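Wednesdays at the robotics club

We're into the second half of the term now and I've been meaning to write up what we've been doing on Wednesday nights. A few people from the old forum asked, and Annatjie Visser wants something she can point new members to, so this will have to do for both.

The club meets at 6:30 in the back workshop at Conau. There were 18 of us on the list at the start of term. Most are students from the Rimberg campus, plus a handful of people like me who finished years ago and still like having somewhere to go on a weeknight. Fees are the same as last year.

The project this term is block stacking. It sounds like a small thing, and it's the first task in the Drulten student challenge, so every team has to get through it before they can try the sorting and hand-over rounds. You get a set of coloured cubes, a marked square on the table, and a time limit. The tower has to start inside the square and it has to still be standing when the arm lets go and backs away. The judges don't care which colour goes where in the first round. In the second round they call out the order.

Máté Kovács and Houda El Khatib have done most of the work on the gripper side. They spent the first three weeks on nothing but picking up one cube and putting it down again in the same spot. I thought that was too long at the time. I've changed my mind, as every problem we had later came back to how the block was sitting in the fingers. If it's held a bit crooked it goes down crooked, and the next one makes it worse.

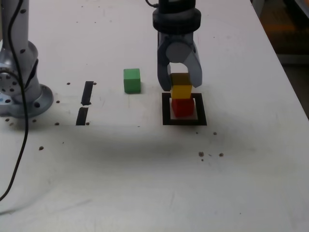 Yellow on yellow on red, with the green one still to go.

The black tape square is the target. Our tape is the cheap stuff from the hardware shop and it lifts at the corners if you lean on it, so please don't lean on it. We've gone through two rolls. The rules allow the bottom cube to overlap the line, but you lose points for it, and we lose those points more often than I'd like. Levente Szilágyi thinks our table measurements are out on one side. He is going to redo them with a proper steel rule before we touch the code again.

Tatu Kaijage has been keeping the log. Every attempt goes in, good or bad, with the settings we used and what went wrong. When I last looked we were up to 897 entries. He wants to reach 1,000 before the break in October and I think we'll make it, provided people remember to write theirs down. A few of you have been skipping the notes column. "Fell over" is fine as a note, but tell us which block fell and whether the fingers were already open.

The release is what we're working on at the moment. Lowering a block is mostly sorted. Letting go of it is harder - if one finger comes away before the other, it nudges the top of the tower. Houda has slowed the opening down and added a short pause first. It costs us time on each block, so we'll need to get that back somewhere else, probably on the way over from the pick-up spot.

Other bits and pieces. The Mollel people have offered us a practice day at their place against two other teams, and I'll put the sign-up sheet on the door when I have a time from them. The spare cubes live in the blue tub on the second shelf. If you're last out, switch the power off at the wall as well as on the controller, and tell Annatjie if the side door is sticking again.

Next week we start on the called order round. Bring a laptop if you've got one.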